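Parri Community Repair and Reuse Program
Progress report to the Meveo Fund, period ending June

1. Activity in the period

The program collected 2076 kg of household goods from the Parri and Tundum depots. Of 709 items assessed, 80 per cent were fit for resale after cleaning or minor repair. Items that failed electrical testing were sent to Flelov for metal recovery. Intake at Tundum was lower than planned - the depot closed early while the loading bay was resurfaced.

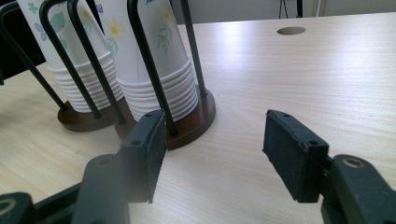

Tabletop with pale wood-grain finish.

2. Data and reporting

Intake records now use one form at both depots. Uliana Prokopenko rewrote the category list and removed duplicate codes for small appliances. Weights are entered at the gate and checked against the recycler's dockets at the end of each month.

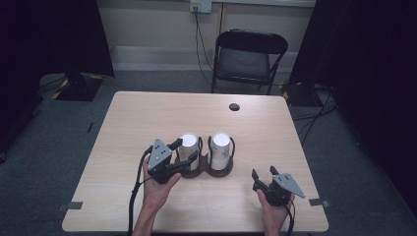 Reading time: 2 min

3. Budget

Spending stands at 81 per cent of the grant. Transport is over its line owing to fuel and one extra truck hire. The overrun has been met from the training line, with the fund's written approval. No change to the total is sought.

4. Next period

Work planned before the final report:

- Emiliano Marín to finish the test procedure for heaters and fans.

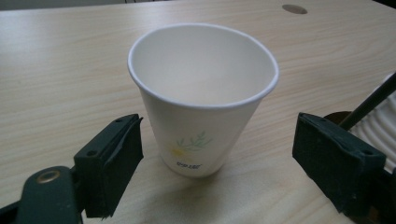 - Tundum depot to return to full opening hours.
- Resale prices to be reviewed for furniture and kitchenware.
- Second colour of intake tag to be ordered for goods awaiting parts.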